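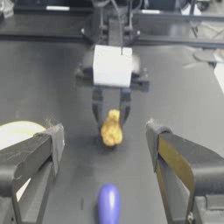 Two Arms, One Table

The build log for the table was kept in a green ledger, because the workshop's rules required ink. Page 1 gave the dimensions of the frame rail. Page 2 gave the torque on every base bolt. The log did not say why the table had been built, and for the first month the narrator, who kept it, would have had trouble answering.

The workshop was called Flilar. It occupied the back half of a former tile showroom and rented benches by the quarter. I had bench 5, which was the wide one, and I paid the extra. The arms came as two kits, ordered in July from a supplier named Cabello, and both arrived with the same screw missing from the same bag. I wrote that down.

The controller was called Wondeo. I wrote it myself, over a winter, and the name came from a typing mistake in the first file. It ran two arms from one loop. Arm A and Arm B shared a clock, a table and a list of poses. They did not share much else. If A wanted a toy and B was already holding it, the loop stopped and printed a line of text, and I got up and moved something by hand.

The job was simple to state. Pick up the play food. Put it on the plate. Stop.

I chose play food because it was cheap and because it did not roll. The second reason was wrong. The eggplant rolled, and it had to be taught separately. The drumstick did not roll, but it had no two sides alike, and the fingers were made for things with sides.

The first fingers had bare tips. They closed on the drumstick and it turned in the grip like a key in a worn lock, bone end going left, meat end going right, until it pointed at the floor. I raised the closing force. The drumstick left the grip and crossed the room. I lowered the force and wrapped one pair of tips in tape, the gray kind with some fuzz to it, and after that the trouble was of a slower sort.

Bench 4 belonged to a retired surveyor. Bench 6 belonged to a couple building a harpsichord. None of them asked about the chicken until the fourth week, when the surveyor put down his file and said, "Is it meant to be eaten at some point?"

"No."

"By the other one, I mean."

I said there was no plan for that either. He nodded and went back to filing. It took me most of the evening to see that he had found a gap in the specification. The plate was at one end of the job and there was nothing after the plate.

I wrote it in the ledger. Open item: after plate, what.

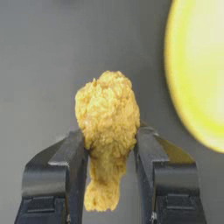

Reading time: 5 min

The grip came right when I stopped trying to hold the drumstick by its middle. The middle was where the maker had put most of the bumps. Just under the thick part there was a waist, and if the fingers closed there the meat end sat on top of them and the bone hung free between. Gravity then did the work I had been asking the motors to do. I cut the closing force by half and deleted 41 lines.

I ran the new grip all evening. Wondeo kept a tally in a text file, and the rule I had set myself was 588 clean cycles, with a restart from zero after any drop. The number had no engineering in it. It was the number of tiles in the showroom's old display wall, which I had counted during an earlier failure.

At cycle 2 it dropped the drumstick. I found a loose screw at the base of Arm B, tightened it, and reset the file.

The harpsichord people went home. The surveyor stayed. He had a folding chair and he brought it over to my side of the line on the floor, which was against the rules, and he watched Arm A go down, close, lift, cross to the plate, open, and go back.

"It waits," he said.

"That's the settle time. The arm shakes a little when it stops."

"Before it lets go, though. It waits over the plate."

I said that was also settle time. He did not argue. I opened the file and looked for the value, and the value for that pose was zero. I checked the pose above it and the pose below. Then I watched three cycles with a stopwatch. There was a pause over the plate, and it was a little longer each time.

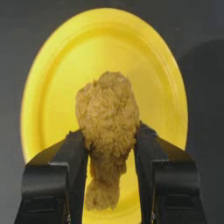 I knew what it had to be. The loop checked whether Arm B was clear before Arm A opened, and each check was written to the tally file, and the file was getting longer, and I was opening it from the top every time. A slow read, growing slower. It was an ordinary mistake and I had made it before, on a spool winder for a firm called Brorau, where it had cost a good deal of wire.

I explained this to the surveyor. He listened with his hands on his knees.

"So it's reading back over everything it has done," he said, "before it puts the thing down."

"In effect."

"And you're going to take that out."

The fix was one line. I had the cursor on it. Arm A stood over the plate with the drumstick upright in its fingers, and Arm B stood back at its own end of the table -- clear, as far as any check could tell -- and the fan in the power supply was the only thing making a noise.

I left the line alone until the run was done. It finished a little before four in the morning. The last pause was long enough for the surveyor to fold up his chair, carry it back across the line, and come over again to stand.

Then the fingers opened. I wrote the time in the ledger, in ink, and under the open item I wrote: see above, waits. After that I fixed the read and switched off the bench.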